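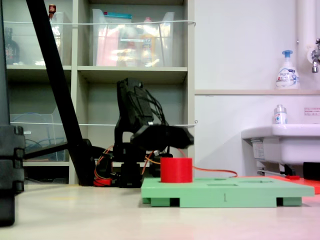
The back room: shelves, bins, sink, and one of the blocks on its green board.

SORTER / TIDIER WANTED, 2 mornings a week

Stolari is looking for someone to keep our shape puzzles and the back room in order. Start September. Mornings only, 11 hours a week all in, paid monthly, no weekends.

What we do: lend out sorting boards and blocks to playgroups, toddler mornings, a couple of day centres. They go out complete. They come back, well, mostly complete. You get them ready for the next lot.

The work, more or less:
- check every board that comes in against its card, chase missing pieces
- wipe down foam, wash plastic in the sink (soap's there, bring your own gloves if your hands are fussy)
- put things back in the right bin. Clear bins, grey shelves, cables kept apart from everything else please
- label anything that has lost its label
- pack orders for the Monday van
- keep the stock list up to date, it's a spreadsheet, nothing scary 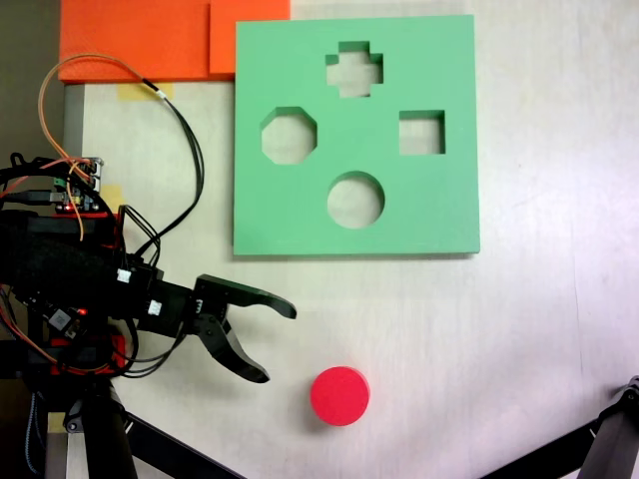 Coralie Hoani did the job for 2 years and would like it known that foam boards take longer than you think: press each piece through its own hole before you tick the card, she says, becuase a round one that has swelled a bit will go back in the box looking perfectly fine and then some poor child can't get it in. Also she never managed the top shelf without the step.

So. You'll need:
- patience with small parts
- ok on your feet, some lifting (boxes not huge)
- tidy handwriting, or near enough
- to be alright working on your own, radio allowed

Nice to have but don't worry: experience in a nursery, a toy library, a stockroom. We've taken people from all sorts. Training is 2 paid mornings alongside whoever is in.

We can be flexible on start time if you have a school run, just say so when you write. Checks will be needed before you go out on any deliveries, we pay for these.

To apply: a few lines about yourself and one refernce, by email or through the door. No CV needed. Please put SORTER in the subject or it gets lost with the orders. Questions, ring before noon and ask for the loans desk.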